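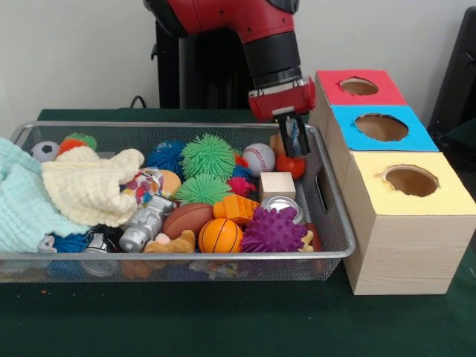 Toys in the wire basket, with the three wooden boxes beside it on the green cloth.

Who Borrows a Puzzle? My project on the Westerberg toy library

Print this page | E-mail this page
5 min read

I grew up thinking everybody had a toy library. Ours was in a back room behind the community hall, it smelled like crayons, and you could take home two things at a time. When we had to pick a local service for our term project I put my hand up for that one before anyone else could (sorry to the person behind me, who I think wanted it too).

My question was pretty simple to start with. What do families borrow, what do they bring back late, and does the way the toys are sorted make any difference? It got a lot messier than that, but I'll try to keep it in order.

How I went about it

I spent most of April at the Westerberg library and then did a few shorter visits to the one in Altitz, which is smaller and only opens in the mornings. I handed out 70 surveys and got 60 back, which my supervisor Marit Haugen told me was suspiciously good. I think it was the biscuits. I also went through the loan cards for one month at Westerberg, and I did longer chats with parents and grandparents whenever they had the time, usually while somebody small was pulling on their sleeve.

The loan cards are still paper. I love them, but they're a nightmare to type up. Half of them say things like "train (the good one)" and you just have to know which train that is. I asked a lot of dumb questions at the desk and I'm grateful for how patient they were with me.

What people take home

I was sure ride-on toys would win, because that's what I always wanted as a kid. Nope! The favourites in Westerberg were puzzles and building sets, and it was hardly close. Parents said the same thing over and over: a puzzle is fun for a week and then it's done, so why buy it? One dad told me he'd worked out that his daughter goes through a puzzle faster than he goes through a carton of milk.

Ride-ons did well too, but only with people who came by car. I should have seen that coming. If you're on the bus with a stroller you aren't going to wrestle a plastic tractor up the steps as well. Of the families who answered my survey, 24 came by bus or on foot, and their cards were nearly all small stuff: figures, card games, little vehicles, tea sets.

Pretend food is its own category as far as I'm concerned. Everybody borrows it and it never comes back complete. There's a drawer at Altitz just for lonely halves of fruit.

The sorting question

Westerberg sorts by age and Altitz sorts by type, so I got a nice natural comparison without having to move anything. I'd expected the age system to be easier, and for brand new families it was. They could walk up to the right shelf and grab something.

Regulars didn't like it much, though. Kids don't read the age labels, and a lot of parents told me they felt awkward going to the "younger" shelf for an older child, especially if other people were standing around. Hjørdis Amundsen, who runs the desk at Altitz, says she switched to sorting by type for exactly that reason and wouldn't go back. She also lets the children put things away themselves. It takes forever, and the cars end up in with the animals, but they remember where things live the next time they visit.

I tried to check whether toys came back faster under one system or the other, but my Altitz numbers are too thin to say anything. I only had 20 usable cards from there. I've left the table in the appendix anyway so you can see for yourself how patchy it is.

Late returns

Most late toys were only a few days late. The reasons were the usual ones (sick kid, forgot, couldn't find the last piece) and a surprising number of people kept a toy back because they were embarrassed about something missing. I thought this was the most interesting bit of the whole project. They'd rather hang on to the whole set and keep hunting under the couch than bring it back short.

Neither library charges for a lost piece. It's on the back of the membership card in tiny print, and hardly anyone I talked to knew. I made a bigger sign for Westerberg with a friend who's good at lettering, and it's up by the door now.

Things I'd do differently

I'd ask about brothers and sisters. I left it off the survey and then it came up in nearly every chat, because a toy for one child ends up being fought over by three. I'd also visit at different times of day. My Westerberg visits were all afternoons, so I missed the grandparent crowd until somebody mentioned it near the end.

And I'd type up the cards as I went. I left them all to the last week and my eyes haven't forgiven me.

My next job is a shorter version for the Iltau council newsletter, who want it by 20th October. They're thinking about starting a toy library of their own and asked me mostly about shelving, so I've sent them the Altitz floor plan and Hjørdis's notes on drawers.

Share (24) | Comments (7)
Print this page | E-mail this page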